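작성일 4월 3일 / 비품 검토 자료

# Ulitz Clidonura 3단 오픈 선반 사용 검토

본 검토는 Ursu 연수관 객실동에 시험 배치한 Ulitz사의 Clidonura 3단 오픈 선반을 대상으로 한다. 해당 제품은 객실용 실내화의 보관과 교체를 목적으로 도입되었으며, 12월에 입고된 뒤 조립과 배치를 거쳐 11주간 운용하였다. 비교 대상으로는 기존에 사용하던 Drelline 도어형 신발장을 두었다. 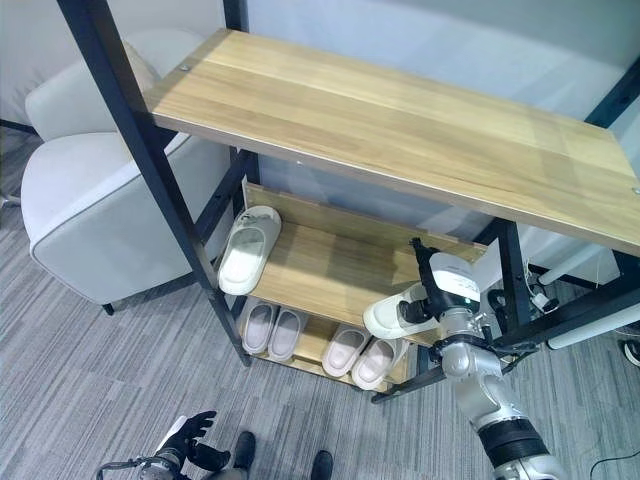
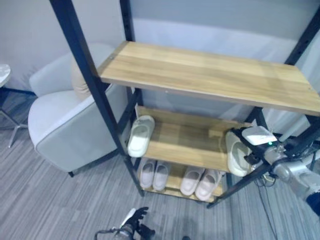
어두운 색 금속 프레임에 목재 선반을 얹은 3단 구조. 하단에는 실내화 두 켤레를 나란히 두었다.

## 1. 검토 배경

연수관에서는 객실마다 실내화를 비치하고, 퇴실 후 이를 회수하여 세척한 다음 다시 배치하고 있다. 종전의 Drelline 신발장은 전면에 문이 달려 있어 외관은 단정하였으나, 내부에 무엇이 남아 있는지 확인하려면 매번 문을 열어야 했다. 문을 닫은 상태로 며칠이 지나면 안쪽에 냄새가 배는 문제도 이용자 의견란에 반복하여 기재되었다. 이에 따라 전면과 측면이 트인 선반으로 교체하는 방안이 제기되었고, 복수의 제품 가운데 Clidonura를 우선 시험하기로 하였다.

검토 항목은 조립, 구조와 안정성, 수납성, 청소와 유지 관리로 정하였다. 가격은 구매 부서의 별도 자료에서 다루므로 본문에서는 언급을 최소화한다.

## 2. 조립

구성품은 수직 기둥, 가로 연결대, 목재 선반과 체결용 나사로 나뉘어 포장되어 있었다. 설명서는 그림 위주이며 한국어 문구가 일부 포함되어 있다. 문장 번역은 다소 어색하나 작업 순서를 이해하는 데에는 지장이 없었다.

조립은 직원 2명이 진행하였다. 혼자서도 가능하다고 설명서에 적혀 있으나, 기둥을 세운 상태에서 첫 번째 가로대를 고정하는 단계에서는 한 사람이 반대편을 잡아 주는 편이 수월하다. 나사를 처음부터 끝까지 조이면 마지막 선반의 위치가 어긋나기 쉽다. 시험 배치분 가운데 한 대에서 이러한 문제가 발생하여 하단부터 다시 체결하였다. 모든 나사를 가볍게 걸어 둔 다음 수평을 맞추고 본체결로 넘어가는 순서를 권장한다.

뒤쪽 기둥에는 높이 조절용 구멍이 나 있다. 선반 높이를 변경하려면 적재물을 모두 내리고 해당 단을 분리해야 하므로, 운용 중에 수시로 바꾸는 용도로는 적합하지 않다. 설치 전에 보관할 물품의 높이를 확인하고 간격을 확정하는 것이 바람직하다.

## 3. 구조와 안정성

프레임은 각진 기둥을 가로대로 이은 형식으로, 손으로 밀었을 때 좌우 흔들림은 작았다. 앞뒤 방향으로는 미세한 유격이 느껴졌으며, 카펫 위에 설치한 경우 그 정도가 조금 더 컸다. 객실 바닥은 대부분 줄무늬 카펫으로 마감되어 있어 이 부분을 따로 확인하였는데, 벽면에 가깝게 붙이고 기둥 하부가 고르게 닿도록 조정한 이후에는 사용상 불편이 보고되지 않았다.

카펫에는 기둥이 닿은 자리에 눌린 자국이 남는다. 제품에 동봉된 받침은 면적이 작아 자국을 줄이는 효과가 제한적이었다. 장기간 한 위치에 둘 계획이라면 넓은 받침을 별도로 준비하는 것이 좋다.

선반의 깊이는 실측 454mm이다. 실내화를 발끝이 벽을 향하도록 놓아도 앞쪽에 여유가 남고, 비스듬히 놓인 경우에도 대체로 선반 안에 들어온다. 다만 객실 입구가 좁은 유형에서는 이 깊이가 통로 폭에 영향을 준다. 해당 객실에서는 입구 대신 옷장 옆으로 위치를 옮겼으며, 이용자가 선반을 찾지 못하였다는 문의가 몇 차례 있었다.

## 4. 수납성

### 상단

상단은 너비가 충분하고 표면이 평탄하다. 당초에는 객실 안내문과 열쇠 접시를 올려 둘 계획이었으나, 실내화와 같은 가구에 손으로 만지는 소품을 두는 데 대한 거부감이 이용자 의견에 나타나 계획을 보류하였다. 현재는 객실 담당자가 교체 작업을 할 때 새 실내화 꾸러미를 잠시 내려놓는 자리로 쓰고 있다.

### 중단

중단에는 흰색 계열의 실내화를 배치하였다. 이 단의 선반은 뒤쪽 가장자리가 턱처럼 올라와 있어, 실내화를 안쪽으로 밀어 넣더라도 턱에 닿아 멈춘다. 벽과 선반 사이로 물품이 빠지는 일이 Drelline 이전 제품에서는 잦았던 만큼, 작은 부분이지만 실무상 도움이 된다.

앞쪽에는 이와 같은 턱이 없다. 실내화를 앞으로 당겨 놓으면 발끝이 선반 밖으로 나오고, 지나가는 사람의 옷자락이나 가방에 걸릴 수 있다. 한 켤레를 양 끝으로 벌려 놓으면 가운데 공간이 남으면서도 정돈된 인상은 떨어진다. 좌우를 붙여 한쪽 끝에 모으는 방식을 객실 담당자 지침에 추가하였다.

### 하단

하단에는 연한 분홍빛이 도는 실내화를 두 켤레 배치하였다. 켤레별로 간격을 두고 나란히 놓으면 한 객실을 함께 쓰는 이용자가 자신의 것을 구별하기 쉽다. 바닥과의 거리가 가까워 허리를 굽혀야 하는 점은 고령 이용자에게 부담이 될 수 있다. 이용 연령대가 높은 과정이 예정된 경우에는 중단을 우선 사용하도록 안내하고 있다.

세 단을 색상별로 구분하여 운용한 결과, 회수 누락을 알아차리는 시점이 빨라졌다. 객실에 들어서면서 선반 상태가 바로 파악되므로 점검표 작성도 간편해졌다는 것이 담당자들의 공통된 평가이다. 반면 정돈되지 않은 상태 역시 그대로 드러난다. 도어형 제품에 익숙한 일부 이용자는 객실이 어수선해 보인다는 의견을 제출하였다.

## 5. 청소와 유지 관리

목재 선반의 표면은 밝은 색조이며 결이 길게 이어져 있다. 마른 천으로 닦을 때 걸리는 부분이 적고, 물기를 꼭 짠 천으로 닦아도 11주 동안 눈에 띄는 변색은 확인되지 않았다. 세척 후 충분히 건조되지 않은 실내화를 올려 둔 객실에서는 밑창 모양의 얼룩이 생겼다가 하루가 지나 옅어졌다. 완전 건조 후 배치하는 원칙은 어느 제품에서든 지켜야 할 사항이지만, 본 제품의 경우 특히 준수할 필요가 있다.

먼지는 가로대 윗면과 선반 뒤쪽 턱 안쪽에 모인다. 프레임이 어두운 색이어서 밝은 먼지가 도드라져 보이며, 창가 객실에서 그 차이가 컸다. 하단 선반 아래는 일반 청소기 헤드가 들어가지 않아 좁은 노즐로 교체해야 한다. 객실당 작업 시간이 조금 늘어나는 요인이다.

나사의 풀림은 운용 종료 시점에 점검하였다. 선반 모서리 쪽 나사 몇 개를 다시 조였고, 교체가 필요한 부품은 없었다. Ulitz사의 보증 조건에는 소모성 부품이 포함되지 않으므로 여분의 나사를 함께 주문해 두는 것이 타당하다.

## 6. Drelline 도어형 신발장과의 비교

| 항목 | Clidonura | Drelline |
|---|---|---|
| 통풍 | 우수 | 미흡 |
| 잔여 수량 확인 | 즉시 가능 | 문을 열어야 가능 |
| 외관 정돈감 | 배치 상태에 따라 다름 | 일정함 |
| 먼지 유입 | 잦음 | 적음 |
| 하부 청소 | 좁은 노즐 필요 | 본체 이동 필요 |

통풍과 점검의 편의에서는 Clidonura가 앞서며, 외부에 노출되는 공간의 미관을 중시하는 경우에는 Drelline이 여전히 유효하다. 로비와 면담실 앞 복도는 후자를 유지하는 것이 적절하다고 본다.

## 7. 종합 평가

평점은 100점 만점 기준으로 조립, 안정성, 수납, 관리 항목을 합산하는 방식이나, 이용자 설문이 일부 동에서 아직 회수되지 않아 최종 점수는 설문 마감 후 확정한다. 현 단계의 의견은 객실용에 한하여 도입을 권고하는 것이다.

도입 시에는 다음 사항을 발주 조건에 반영할 것을 요청한다.

- 카펫용 광폭 받침 별도 구성
- 여분 나사 동봉
- 하단 선반의 설치 높이 상향 가능 여부에 대한 제조사 서면 회신

입구 폭이 좁은 객실은 이번 발주 대상에서 제외하고, 깊이가 얕은 규격이 확인되는 대로 별도 검토한다.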